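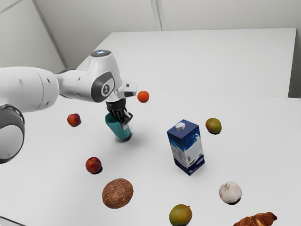
Ticket: no position reports from patrol vessel Brelau
Status: Open, waiting on ship
Reported by: Allitz naval base, watch desk

03:10 Tracking feed for Brelau stopped while on escort with Frei. Frei still reporting every 300 seconds.
03:25 Restarted the receiver ashore. No change.
04:05 Voice contact on the backup channel. Crew says the transmitter is on and signal strength reads 98 percent.
04:40 Found 400 messages held in the queue at the Musau relay. Cleared the first 3 by hand and they posted with the correct times.
05:15 Asked Musau to release the rest.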